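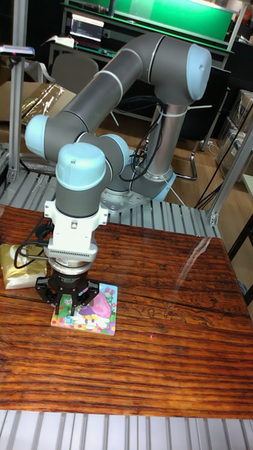

Re: [kavby-thyroid] Tired again after the dose change

Date: 2019-11-11
List: Kavby thyroid and autoimmune list

Hello all,

I read this list for a long time but I write seldom, so please excuse my English. I want to reply to the message below, as my story is similar in some points and different in one important point.

> My doctor raised my dose in September and for two weeks I felt
> wonderful. Now I am back on the sofa every afternoon. My labs
> are "fine". I take the tablet at breakfast with my coffee, same
> as always. Has anyone else had this? Should I ask to go up
> again, or wait? I do not want to be the patient who calls
> every week.

I have Hashimoto's for 11 years and celiac disease for four. In the spring I had the same thing as you. The dose went up, I was full of energy, I cleaned all the windows, and then it was gone again. I also thought the dose was still too low. My doctor did not agree and asked me first how I take the tablet. I was a little offended by this question. After so many years I thought I know how to take a tablet.

I was doing it like you, with coffee, and also with my calcium, which I had started in the winter for my bones. She told me to take the tablet with plain water, to wait 60 minutes before coffee and food, and to move the calcium to the evening, at least four hours away. We did not change the dose at all. She repeated the blood test after six weeks and the TSH was clearly lower than before. I felt better some time in week five. It was slow, and I cannot give you a day when it happened.

The hour without coffee was very hard for me. Now I put the alarm earlier, take the tablet, and go back to bed. Another member wrote here that she takes hers at bedtime instead. I asked about it and my doctor said it is possible for some people if the stomach is empty, but I eat late, so for me it is not practical. Please ask before you change the time.

The different point is this. You write that the labs are "fine", but not which labs. In my case the tiredness had a second reason, my ferritin was low, and this was not on the normal form. I had to ask for it. With celiac disease this is common, I was told, but I had no idea. I now take iron too, at lunch, also away from the thyroid tablet. So my kitchen has a paper on the wall with times on it, like a train station. If you did not have ferritin, B12 and vitamin D tested this year, maybe you can ask for them at the next visit.

About calling every week: I had the same fear. What helped me was to write down for two weeks, each evening, one line about sleep, pulse and how I felt in the afternoon. My resting pulse was 69 on most mornings and this was useful for the doctor, as she could see it was not racing. Then I made one call with everything on one page. She was not annoyed, she thanked me.

I would not ask for more now, before you tried the water and the waiting. When I once had too much, years ago, I had shaking hands and could not sleep, and it took long to settle. But I am only a patient, and your doctor knows your heart and your age and I do not.

One question from me to the list. Has somebody with celiac disease changed to the liquid form? My pharmacy can order it, but I would pay it myself, and I would like to hear if it made a difference before I spend the money. I am interested also in answers from people for whom it did nothing.

I wish you a better week. Please write again how it goes.

With kind regards,
a member from Mabula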